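We use cookies to remember your preferences. Accept / Manage settings

HOUSEHOLD SYSTEMS 100
Handout 4: The Miscellaneous Bin

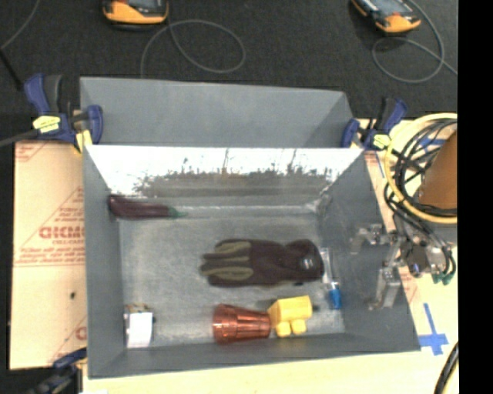
Every home has a container into which things go when the person holding them is tired. Your textbook calls this "deferred sorting." My grandmother called it something shorter. For this unit we treat the bin as a collection with no curator, and we ask what each thing would need in order to leave. An eggplant sharing a gray bin with a work glove and a set of reddish see-through tumblers is a fair place to begin, as the three belong in three different rooms and only one of them will rot while you think it over.

Terms you will need

Orphan: an item whose proper place exists but is farther away than the bin. Most kitchenware is in this group. So is anything that lives in the garage.

Widow: one half of a pair. A single glove is a widow until you have searched the coat pockets, after which it is a rag.

Clock item: anything that gets worse by waiting. Produce, library books, wet towels, permission slips. Clock items come out first, even if they are at the bottom, and even if you have just sat down.

Squatter: an item that has been in the bin so long that people now look for it there. Squatters have won. Write the bin on your map as their home and move on.

The Trerndale method (reading, pp. 351 on)

Empty the whole bin onto a table. Do not sort inside the bin. Students always try this and always produce the same bin, stirred. Group by room, then by shelf. Wipe the bin before anything goes back. Scuffs will stay, and you may stop scrubbing when the cloth comes away clean.

Pirzada objects that a table covered in objects is simply a larger bin with worse walls. This is a good objection and will be on the midterm. Compare the Fedmont rule, under which nothing may touch the table unless you can say where it goes next. I have tried it at home and spent most of a Sunday holding a stapler.

For next time

Pick one bin, drawer or basket where you live. List the contents using the four terms. 200 words, no photographs of your roommate's side. The Rillo worksheet is optional, and its category "Other" is not accepted.

14 shares | 3 comments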